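Equipment Planning Diary
Wednesday, evening

The greater part of today was given to the arm. The office has asked for a single figure by the end of November, and I do not yet have one that I would be content to sign. I record the position here so that I may refer to it when the request is drafted.

Three suppliers remain under consideration: Tovo, Eteo and Wundside. Tovo is the least costly and offers the shortest warranty. Eteo will not quote for the arm without its own mounting table, which we do not need. Wundside has sent the clearest paperwork of the three and has confirmed in writing that replacement fingers may be bought singly, at 280 a pair with the adapter plate or less without it. I have asked Tovo for the same assurance.

The approved line for this year is 3,000, and it was set before any of us had considered the gripper as a separate cost. I propose to spend it on simulation time and on the gripper, and to carry the arm itself into the next budget. The kitchen tasks can be prepared in the simulator in the meantime, and the work done there should tell us which reach and which finger shape to specify.

I spent an hour this afternoon with the counter tasks. 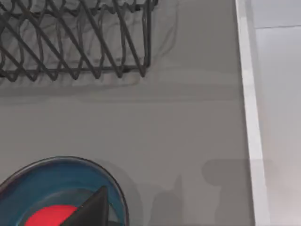 Counter task in simulation: gripper at the bowl, dish rack behind.

My chief concern at the counter is clearance. A narrow finger can come down over the rim of a bowl, but the wider pads quoted by Eteo may not suit so small a space. I have therefore marked the wide pads as optional in the comparison sheet. The wire rack is a separate question, and I have left a blank row for it until the team at Hà returns its measurements.

I then turned to the appliances. The draft request describes them only as "household equipment," and the reviewers will certainly ask what is meant.
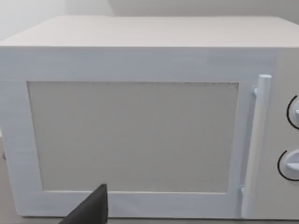
A door with an upright bar handle and a door with a recessed grip are different purchases from the point of view of the gripper, and round dials are different again from a flat keypad. I shall list each type by name in the request, with the finger that is proposed for it. Dials should be entered as a turning task, and the wrist rating in the Wundside quotation must be checked against that entry before anything is sent.

Still outstanding: the shipping terms from Tovo, the cost of a second power supply, and a decision on whether training is to be charged to this line or to the general one. I have asked for the last of these twice. The comparison sheet is saved in the shared folder under the old title and must be renamed.

Contact the Equipment Planning Office | Copyright Equipment Planning Office. All rights reserved. | Back to top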